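Small Shops and Big Shelves: How Groceries Get Sold in Tollside
Student project report by Hatice Kozan

I grew up over a corner store, so when our teacher asked us to pick something in our own town and look at it properly, I already knew what mine would be. Tollside has a little more than 4,000 people and used to have a food shop on nearly every street (my grandmother can still name them in walking order, and will, if you let her). I wanted to find out how the ones that are left decide what goes on their shelves, and whether shoppers notice any of it.

I talked with 22 shoppers outside the Schumacher store on the hill and 20 more in Pridville, where the big supermarket is. I asked everyone the same few questions, mostly late in the afternoon when people were on their way home and, I have to admit, a bit tired of being asked things. The owner at Schumacher was kind enough to let me sit behind the counter for two afternoons in June and write down whatever I liked.
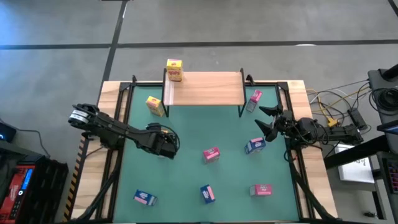
Color came up in my conversations far more than price did, which surprised me! Many people could not tell me what their usual crackers or cereal were called, but they could tell me the box was green, or "the orange one, next to the tea." One lady in Pridville had walked out without her rice after the bag was redesigned. I began to look at packaging the same way, and a yellow carton standing up on a raised shelf does catch my eye well before the dark blue and pink ones.

Height was the second thing. Of the shoppers in Tollside, most said they rarely look at the bottom shelf unless they have children with them, and the owner told me she keeps flour and sugar down there, as people will bend for those anyway. The Dirkinent delivery comes at seven in the morning, and whatever is new goes straight to eye level for its first 26 days. I asked why 26 and she laughed and said that was how her father did it.

If I did the project again I would visit in winter too, when the soup moves up front.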